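Manuales > Célula Solia > Puesta a punto > Cuchara y pinza

4. Preparar la mesa y ajustar el agarre de la cuchara

Última actualización: 2019-05-04

Si vienes del capítulo anterior ya tienes el brazo referenciado y el controlador Onley encendido. Ahora toca lo que más me gusta (y lo que más guerra me dio al principio, todo hay que decirlo): que el robot coja la cuchara siempre igual. ¡Paciencia, que sale!

1. Limpia el tablero con un paño sin pelusa. Yo lo repaso dos veces, manías mías.

2. Coloca el vaso de cristal con los granos de café al fondo a la izquierda, la taza gris más a la derecha y más cerca del brazo, y el platillo entre la taza y la pinza.

3. Abre la pinza, presenta la cuchara por la funda azul claro del mango y cierra al 50 % de fuerza. Con más, la funda se marca.

4. Lleva la cuchara al platillo a 10 mm/s y párala antes de que toque el cristal. 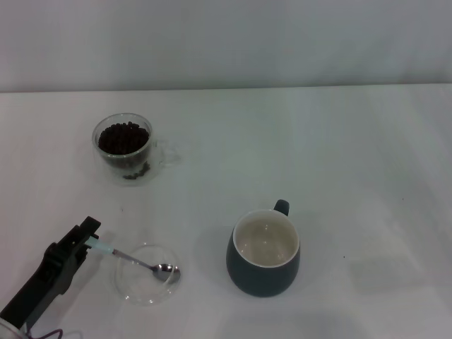 Vendula Jelínek
Responsable de puesta en marcha, célula Solia

En ese punto de parada guardo siempre la posición con el nombre PLATILLO, porque luego la usan casi todos los programas. Fíjate en que la cuchara salga en diagonal hacia la derecha y que los dedos muerdan la funda y no el metal. Si muerden metal, vuelve al paso 3, que con la vibración acaba girando.

PRECAUCIÓN: no metas la mano entre los dedos con el controlador en automático, ni para enderezar la cuchara «un momentito». Pasa a manual y baja la velocidad.

5. Con el brazo quieto, mira por dónde va el cable morado. Tiene que hacer un bucle suelto detrás de la pinza, sin tirones.

6. Abre el visor Raron y selecciona la cámara de muñeca. Deja que se estabilice alrededor de 50 segundos antes de tocar nada.

7. Comprueba que los dos dedos aparecen en la imagen, uno a cada lado y con hueco en medio. De momento me da igual que se vean borrosos, el enfoque viene después.

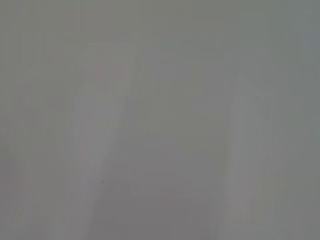 8. Entra en Ajustes > Enfoque y sube el valor poco a poco hasta 400. Si te pasas, vuelve atrás y empieza otra vez desde abajo, que el mando tiene algo de holgura y subiendo siempre en el mismo sentido se nota menos.

9. Si la imagen sigue lechosa, apaga la célula y pasa el bastoncillo Schumacher por la lente, sin apretar. Enciende y repite el paso 6.

NOTA: en junio cambiamos el menú de sitio. Si tu visor es anterior, Enfoque está dentro de Cámara.

10. Guarda el perfil y apunta el valor en la hoja de la célula. El trasvase de granos a la taza lo vemos en el capítulo 5.

Contacto: soporte de la célula Solia | © 2019 Solia | Volver arriba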